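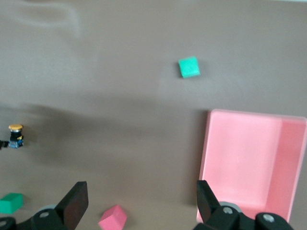

Endaton Open Day

The Endaton Open Day is a yearly public visit to the Endaton robotics workshop in Alvarado, held each February. I've been to it 2 times now, and I've ended up keeping this page because the old one was three lines long and had the wrong town in it. If you've got better notes than mine, please fix things!

Background

Endaton started out fixing packing machines and moved into small robot arms later on. The first open day was meant for families of the staff, plus a few folks from Stelier, the parts shop across the road. Word got out, people kept turning up at the gate, and the next year they put a sign on the highway and gave in. The last one drew 1,563 visitors according to the board by the front desk, and I can believe it from the parking alone.

Format

Doors open at ten in the morning and close at four. You get a paper map, a sticker, and a time slot for the demonstration room, which is the part everyone wants to see. The rest you can wander through on your own – the machine shop, the test benches, a hallway full of old grippers in glass cases (I spent way too long in that hallway). Food is outside, and the line for it is slow.

The sorting demonstration

The main show is called Tralluso, and it's a tabletop sorting task. An arm with a two-finger gripper and a small camera at the wrist picks up colored cubes and blocks and puts them into a pink tray. It sounds like nothing much, and then you stand there for half an hour watching it. Kids shout out which color should go next, and the operator types it in if the shouting is clear enough.

What I like is that you get to see the camera's view on a screen beside the table. From up there the fingers look huge, and a cube that's easy to spot from your seat can be hard to make out once the arm's own shadow falls over it. The staff talk about this a lot. They told us the training set for the current version had 4,000 recorded picks, with 700 of those done under bad lighting on purpose, so the arm wouldn't get fussy about shadows.

It does miss. On my first visit it pinched a cube by one corner, spun it, and sent it off the table into the front row, and that got a bigger cheer than any of the good picks. There's an emergency stop button on the table with a yellow-orange cap, and the operator goes over it before every session. One child per session gets to press it at the end. Competition for this is fierce.

Hands-on session

After the show you can try steering the arm yourself with a pair of handles. I was terrible at it. The trick is to line up the fingers with the flat sides of the cube before you come down, and to go slower than you think you need to.

Getting there

Alvarado station is a fifteen-minute walk from the gate, mostly uphill. Parking is free but fills up before eleven. Slots for the sorting demonstration are handed out at the front desk, and the afternoon ones go first.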